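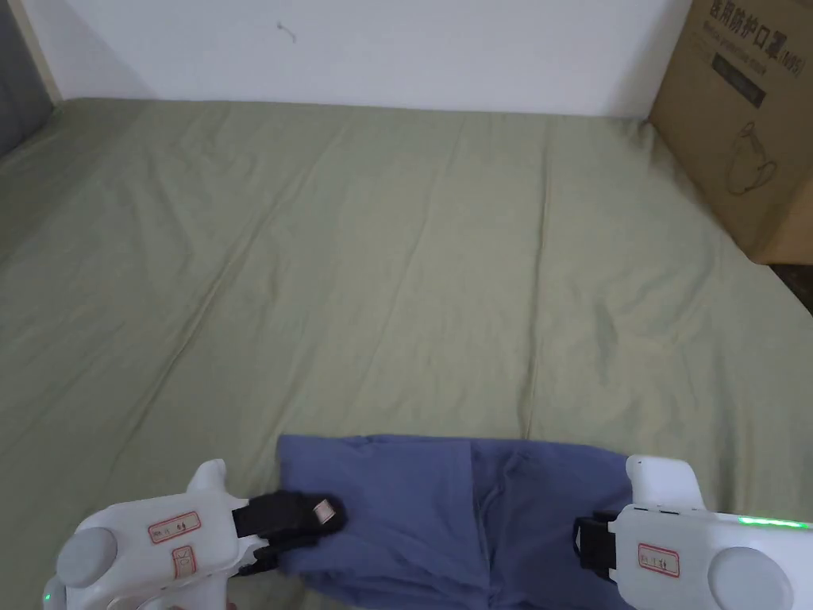

Sage-green fitted sheet on a wide bed.

Senberg Revises Sizing and Care Labeling for Fitted Sheets and Jersey Basics

VALANO, 27 August 2024 – Senberg, a maker of bed linens and plain knit clothing, today announced a revised sizing and care labeling system for its fitted sheets, pillowcases and jersey basics. The system replaces the single-size label used on earlier stock with a label that states finished measurements before and after laundering. It applies to all goods cut at the company's Valano plant from the current production run forward.

The change follows a laundering study carried out for Senberg by Msimang, a textile testing laboratory. The study covered 1,963 finished items drawn from regular production. Items were measured as sewn, washed and dried under a fixed procedure, conditioned flat, and measured again. Results were recorded separately for length, width and, in the case of fitted sheets, corner depth.

Of the items tested, 746 were fitted sheets. The remainder were pillowcases, flat sheets and short-sleeved jersey tops.

Background

Woven cotton shrinks mainly because yarns are held under tension during weaving and finishing. When the fabric is washed, that tension is released and the yarns return toward their resting length. The effect is normally greater along the warp than across it. In a flat sheet, a small loss of length is rarely noticed. In a fitted sheet, the same loss pulls the corner pockets inward and reduces the amount of fabric held under the mattress.

Buyers have usually been told to allow for this by choosing a deeper pocket. Pocket depth alone does not solve the problem. A sheet with deep corners and a short panel will still lift at the foot of the bed, and a sheet with surplus fabric in the panel will form long creases that return after smoothing. Both conditions appeared in customer returns reviewed by Senberg before the study began.

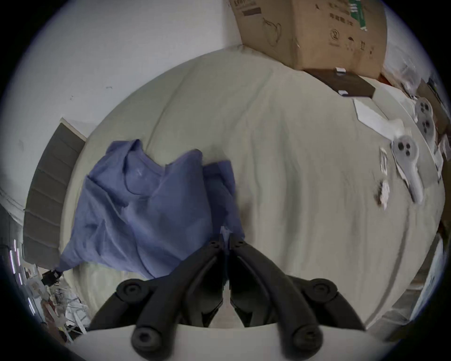 Knit fabrics behave differently. The loops in a jersey fabric can change shape in either direction, so a garment may become shorter and wider in the same wash. Line drying and tumble drying also give different results on the same garment. For this reason the new label for jersey tops carries two sets of after-wash figures, one for each drying method.

What the new label shows

The revised label is printed on both sides. The front gives the finished size as sewn and the expected size after repeated laundering. The back gives the fiber content, wash temperature, drying method and ironing limit.

For fitted sheets, the label also states:

Mattress length and width for which the sheet is intended
Minimum and maximum mattress depth
Position of the elastic (corners only or full perimeter)
Which side of the sheet runs along the length of the bed

The last item was added after a review of customer service records. On mattresses that are close to square, sheets are often put on a quarter turn out of position. The fabric is then stretched in one direction and loose in the other. A woven tab reading "SIDE" will be sewn into the hem of every fitted sheet, and the same word will appear on the label diagram.

Printed text on the label has been moved to a heavier typeface. Care symbols are retained, with the meaning of each symbol written next to it in plain words.

Changes to cutting and finishing

Labeling is one part of the revision. Senberg has also changed its cutting allowances for woven goods. Fabric is now relaxed on open racks before spreading, and cutting patterns are set by fabric lot instead of by product line. Each lot is sampled and washed before its pattern is released to the cutting room.

Elastic for fitted sheets is now supplied by Udora in a single width. Earlier sheets used different widths depending on pocket depth, and the narrower grade lost recovery sooner under high-heat drying. The replacement elastic is attached with a four-thread overlock stitch through a folded hem. Corner seams are reinforced with a second line of stitching at the point where the pocket meets the panel.
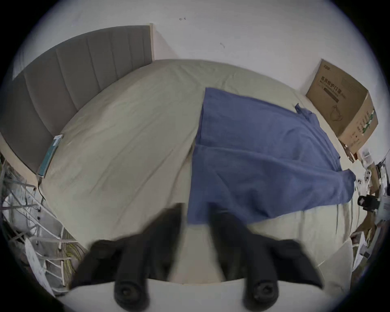 A pale sage-grey fitted sheet with soft creases along one side.

Jersey tops receive a compacting step after dyeing. Compacting shortens the fabric mechanically before it is cut, which reduces the shrinkage left in the finished garment. Neck ribbing is cut from the same dye lot as the body of the garment so that both parts fade at a similar rate.

Product range

The revised system covers 9 product lines. Of these, 4 are bed linen lines, and the others are jersey basics for adults and children. Existing colors are unchanged. Color names and item codes remain the same, with a suffix added to the item code to show that the goods carry the new label.

Stock with the earlier label will continue to be sold until it is exhausted. Retailers may display both versions side by side, provided that the shelf card identifies the label version. Senberg will not relabel goods that have already left the plant.

Care guidance

Senberg has updated its printed care sheet to match the test procedure used by Msimang. The main points are as follows.

Wash new fitted sheets once before first use. Most of the expected change in size takes place in the first few washes.

Do not fill the drum completely. Large woven pieces tend to wrap around smaller items, which slows rinsing and leaves hard creases.

Close the corners of a fitted sheet before drying by tucking one pocket inside another. Turn the load partway through the cycle.

Remove jersey tops from the dryer while slightly damp. Lay the garment on a flat surface, square the hem and sleeves by hand, and leave it to finish drying.
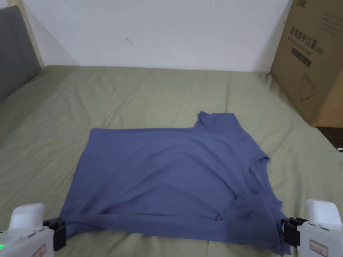 Garments should be folded only when fully dry. Folding along the same line after every wash can produce a lasting mark across the body, particularly on mid-tone and dark dyes. Moving the fold slightly each time spreads the wear. Hanging is not recommended for heavier jersey, as the weight of the fabric draws out the shoulders.

Sheets may be ironed at the setting shown on the label. Ironing across elasticated edges shortens the life of the elastic and should be avoided. Fabric softener may be used on woven goods but is not advised for jersey, where it can build up in the neck ribbing.

Measuring a mattress

The care sheet includes a short section on measuring. Length and width should be taken across the top surface, from seam to seam, with the mattress bare. Depth should be taken at the corner with a straight edge laid across the top. Where a pad or topper is used, its thickness should be added to the depth. Customers whose mattress falls between two sizes should select the larger size and check the maximum depth on the label.

Availability

Goods carrying the new label are shipping to retailers now. The updated care sheet is packed with each item and is also supplied to retailers as a counter card. Replacement care sheets are available free of charge from Senberg customer service on request.

About Senberg

Senberg produces bed linens and plain knit clothing for home and institutional customers. Its cutting, sewing and finishing operations are located in Valano.

Media contact

Senberg Press Office, Valano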